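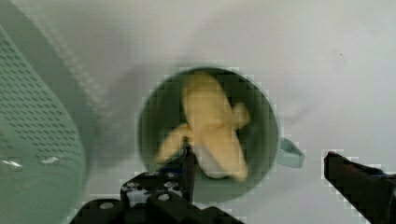 **Open afternoon at the Boiko Rooms, Caltstead**

26 Jan 2021

Quick write-up before the newsletter goes off, so apologies if bits are missing. Two groups of us went over to see the arm work. Masks on, windows open, coats kept on the whole time. Cold. Worth it.

For those who haven't been: Boiko Rooms is the old seed warehouse behind the station, blue door, ring twice. Vurik have the ground floor. They are a small outfit and they make the software side, the bit that decides where the arm goes next. The arm itself they buy in. Gleice Teixeira showed us round and did most of the talking, with Parviz Hashemi on the keyboard.

The job on the day was kitchen things. Pick something up, put it in something else, take it out again. Sounds like nothing. Took me a good twenty minutes to see why grown adults would spend a year on it.

The mug and banana was the one everybody crowded round for. Green mug, banana with the peel partly off, pale green colander next to it on the table. The task is get the banana out of the mug and into the colander. Gleice said a whole banana is easy enough, it's a fairly stiff thing and it has a shape the software has seen over and over. Peel it a bit and you've got floppy strips going off in different directions, and the soft part where you don't want to squeeze. Plus the mug has a rim and a handle to knock. Henryk Żak asked why not just tip the mug over. Parviz said they'd tried that too, different task, more mess.

The view we were watching on the big screen comes from a little camera at the wrist, so you look more or less straight down past the two black fingers at whatever it is going for. Very odd to begin with. You lose all sense of how high up you are. Marianna Pawlak said it was like looking for your keys through a letterbox, and after that I couldn't see it any other way. The picture is blocky, too. I'd assumed a fault with the projector but no, Gleice says they squash the video down on purpose and the software copes fine with it. Parviz doesn't agree, he'd like it sharper. They've obviously had this conversation before.

What we saw, in order, from my notes (wet, hard to read):

- First go, missed. Finger came down on the outside of the rim and the mug slid. Stopped itself.
- Second go, got hold of a strip of peel. Peel came up, banana stayed put. Big laugh from the back.
- Third go, got it. Up, across, into the colander. Applause, and Gleice went a bit pink.
- Then a run with Parviz driving by hand, for comparison. Quicker, but he clonked the handle.

Each go is recorded, good or bad. They have 3012 on the disk for this table alone and want another 1000 by July. The bad ones are kept as well, I asked. Somebody has to sit and mark where each one went wrong, and at the moment that somebody is Parviz in the evenings.

Then questions. I wrote down what I could.

Speed. It's slow, they know it's slow. It could move a lot faster but they don't let it with people stood nearby. There's a red button on each side of the table and a line of tape on the floor. Two of our lot stood over the tape all afternoon and had to be moved back, you know who you are.

Grip. Aleksandra Tomaszewski (ex-catering, so she had opinions) wanted to know how it would do with a ripe tomato. Not well, yet. They are trying softer tips from a firm called Rokia, which Gleice passed round in a sandwich bag. Rubbery, a bit like the end of a crutch. Aleksandra thinks they should try wet lettuce before they get too pleased with themselves. Gleice wrote that down.

Cost. The arm was 800 a month on hire, that includes someone coming out if it breaks. Cheaper than I'd have guessed. The computer next to it is the dear part, they wouldn't say how dear.

What's it for. Henryk again. Fair question and he got a fair answer, I thought: clearing trays in canteens and care homes is what they are aiming at, food left in cups and bowls, all sorted before the wash. Not next year. Maybe not the year after. Gleice was quite plain about that. Some of you will have views on care homes and robots, I have some myself, and there wasn't time to get into it. Write in, happy to print letters if they're short.

Jobs. Asked by several. They've one part-time post going, setting up the table between runs and doing some of the marking, so Parviz gets his evenings back. No degree needed. Good eyes and patience. Ask me for the email.

Tea was in the yard, flasks only becuase the kitchen's shut. Thanks to Marianna for the ginger cake. Thanks to Henryk for the lifts, windows down both ways.

Next visit: they'll have us back in July if rules allow, and by then there should be a second arm so you can see two of them passing things across. Numbers will be tight again. Names to me please, first come first served, and anyone who missed out this time goes to the top of the list. Say if you need the ramp, it has to be got out of the store the day before.

If you're going, wear something warm even in summer, that floor never warms up. Flat shoes. Don't bring big bags, no where to put them.

One pair of reading glasses left behind, brown case. Gleice has them at the desk.

Subs are also due, while I'm here. Same as last year.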